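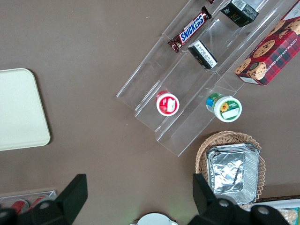

Rosalie Tanner
Setting up the snack counter for the front desk at Varkstead this month. Posting as I go so the evening people can find it all in one place.

Rosalie Tanner
The old setup was a basket. Everything small sank to the bottom and people bought whatever was on top. In September we threw out 18 items that had gone past date under a pile of chips.

Rosalie Tanner
So now we have a clear step rack. I looked at a Kedent wire one first but the gaps were too wide and a candy bar would tip through. The clear one shows every fingerprint. Wipe it with a soft cloth and no glass cleaner.

Rosalie Tanner
Candy bars go on the upper steps. Snickers is our best seller and always has been. Lay them flat. Standing them on end looks nice until the first person takes one.

Rosalie Tanner
Small boxes can stand up. Label side is whichever side you can scan without picking it up.

Rosalie Tanner
The chocolate chip shortbread box is too big for a step. It leans at the far end for now. I may move it to the shelf behind the desk if it keeps sliding.

Rosalie Tanner
Round containers go low. I had one on the top step yesterday and it rolled off and went under the radiator. Took a yardstick to get it back.

Rosalie Tanner
Someone asked about price tags. Yes, they're coming. I ordered a pack of 80 clip-on ones from Flirnholm and they're the kind you can write on and erase.

Rosalie Tanner
Budget for the first restock is $112. I'd like to spend $30 of that on things without nuts, we get asked for that a lot. Send me suggestions.

Rosalie Tanner
The Falcão coffee stays by the machine. Please don't put the pods on the rack, people think they're for sale.

Rosalie Tanner
When you restock, pull the old ones forward and put the new ones behind. Check dates while you're there. The list is taped inside the left cabinet door, initial it when you're done.

Rosalie Tanner
Tags should be in by the end of the month. I'll post the prices then. Until then the old price sheet still applies.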